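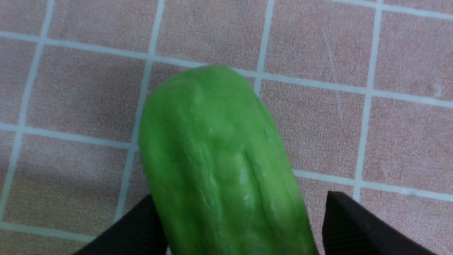

The cucumber. Look at the ridges on that thing.

Okay, short thread about fake vegetables, which I have now spent more of my life thinking about than I planned to.

412 shares · 38 comments

Everyone in the play food world says "realistic" now. Amard says it. Voltitz puts it on the front of the bag and again on the back. I would like somebody to define it for me, because I have handled a lot of these and I have also eaten a cucumber.

Start with the color. A cucumber from my grocery store is dark green, close to black in places. The one up top is lime, going yellowish where the light hits it. You could argue it's some other variety. You could argue that about anything green.

Then the skin. Real cucumbers have bumps, sure, and a few kinds are wrinkled all over. But these furrows mostly run the long way, like somebody pinched the thing while it was setting. My first guess with my eyes half shut would be a pickle. My second guess would be a pepper with problems.

96 shares · 21 comments

To be fair to it (I can be fair), the tip is decent. Smooth, rounded, a nice gentle dome. If all you saw was the top inch you'd say cucumber and move on with your day.

And the shine is better than most. The cheap hard ones look like they've been dipped in nail polish. Here you get a few tiny glossy points along the big ridge and the rest is fairly dull. It reads as soft plastic or rubber to me. I'm not going to swear to which, and neither will half the labels.

Labels! I had a Shiferaw set at home for a while and the material was listed as "premium food-look compound." What is that. What is the compound.

57 shares · 44 comments

Somebody is going to reply that kids don't care. I've heard this a lot and I only half buy it. My niece is 7 and she sorted a whole bin of play food for me last June. Anything she didn't recognize went in a pile she called "sauce." The cucumber from that bin was in sauce. So was the eggplant. So was a perfectly good pear, so take it for what it's worth.

Other thing people say: the soft ones last longer. Maybe? Mine picked up lint within a week and I never got the creases clean. Dish soap, old toothbrush, warm water. The smooth parts came up fine. The furrows kept a gray line in them that I think is just part of the vegetable now.

The Vurkmont catalog has 300 pieces in its big pantry assortment. I went through the whole listing one night looking for a cucumber that was dark green, and found a zucchini. I think it was a zucchini. The name under it said "squash stick."

203 shares · 67 comments

It also has 3,176 reviews, and the ones I read were nearly all about shipping. Came fast, came slow, box was dented. Hardly a word on whether the carrot looks like a carrot. I don't know what I expected.

What I'd pay for: darker skin, smaller bumps, and some sign of where the stem was. I'd take that over another "realistic" sticker any day.

If you own a fake cucumber you'd defend in public, post it. Daylight please, no filters, and put a real one next to it. I'm prepared to be wrong but I'm going to need to see it.

Muting this for dinner. Yes, there's salad.

31 shares · 89 comments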